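Home | Products | Support | Downloads | Contact

Teaching Tasks to the Tradgate Arm: Frequently Asked Questions

Category: Support / Demonstration and Teleoperation

Do I teach by hand or by remote control?

Either. In hand guiding, the operator holds the wrist and moves the arm through the task with the joints released. In remote control, the operator moves a Famholm leader arm and the working arm follows. Hand guiding needs less equipment. Remote control keeps the operator's hands out of the camera view, and most vision policies train better on those recordings.

How many demonstrations does one task need?

For a fixed pick from a known position, start with 48. Tasks with a lid, a handle or a tool that can rest at different angles need more than 600. Record in several short sessions and change the starting pose between them.

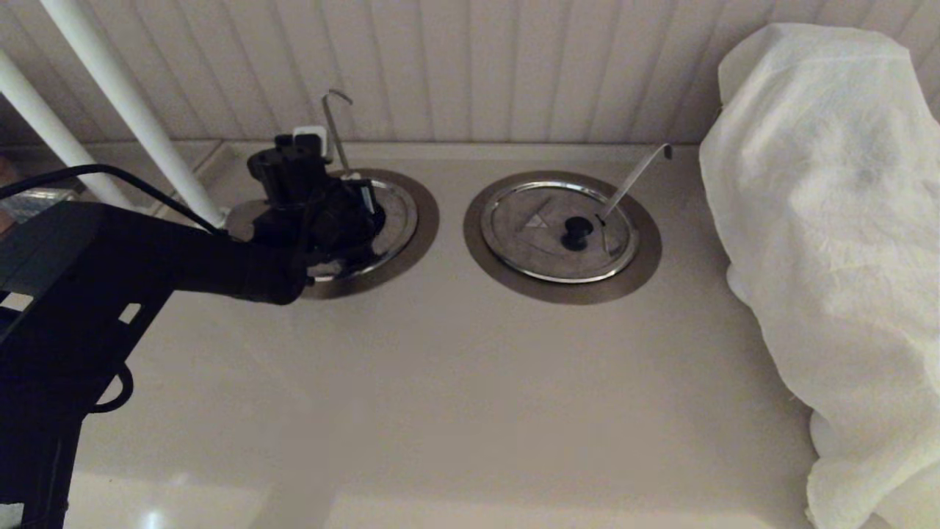 Lids are the most common first task our support desk is asked about. Teach each container as its own task before combining them, and approach from directly over the lid. Polished stainless steel gives bright highlights on the rim, so lock exposure before recording. Where a ladle handle stands up behind the lid or comes out through a notch at its side, include the handle in the keep-out zone. A round black knob like the one on the right lid is a good grasp target, with clear contrast against the metal. Set the grip force low and raise it in small steps.

Can I mix recordings from two operators?

Yes, but tag them. Operators differ in speed and in the height at which they close the gripper. The Kandach recorder writes the operator tag to the session header — it cannot be added later without re-exporting.

Why does the follower lag behind the leader?

Check the network first. If the delay stays above 38 ms on a wired connection, lower the camera resolution or move the video to a separate port. Do not raise the follower gain to compensate. The arm will overshoot near contact.

What does error 1561 mean?

The leader and follower poses did not match at engagement. Release the clutch, bring the leader close to the follower pose, and engage again.

Should failed attempts be deleted?

No. Mark them as failed and leave them in the session. The Eichhorn training tool skips them by default and can use them for recovery training if that option is on.

Related articles
Calibrating the leader arm
Setting keep-out zones
Exporting sessions from the Kandach recorder
Release notes, November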